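Radstead family mediation service moves to Stenside, waiting list cut to 178

Radstead's family mediation service has moved out of Gamage House and into new rooms on Stenside, and parents with cases already booked should check their letters before they travel. Two sessions were missed in the first week by people who went to the old address.

The new offices opened Friday. Two mediation rooms, a separate waiting area for each side, and a front desk open from 8:30 in the morning. Evening slots start in November.

The service takes couples who are splitting up and need to settle where the kids will live, who pays for what, and what happens to the house. Most are sent by a lawyer or by the family court. Some just call up on their own.

Demand is still high. The waiting list stood at 183 families at the last count and is now at 178. Not much of a drop, says Rui Paiva, who runs the service, but the first one this year.

"People wait, and while they wait they stop talking to each other," Paiva said. "Then they come in and we spend the first hour just on who said what in a text message. I would rather see them in week three than in month five."

Paiva said the old building had thin walls and one staircase, so couples who did not want to meet often did. The Stenside rooms have entrances on diffrent sides of the building.

Fees stay the same for now. The first meeting is still free for anyone getting legal aid, and the other parent pays nothing for that meeting either. A review of fees is due in the new year – no details yet.

Lawyers in town have mostly welcomed the move. One complaint so far: parking. The lot behind the building is shared with Grisumport, the freight company, and fills up early. The number 2 bus stops outside.

Anyone with a session booked at Gamage House keeps the same time and same mediator. Only the address changes. Letters went out last week but a few seem to have gone astray, so call the front desk if your not sure.

Child-inclusive sessions, where a mediator talks to older kids on their own, will restart once the second room is furnished. 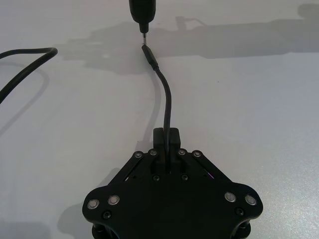 A black cable held between the fingers of a robotic gripper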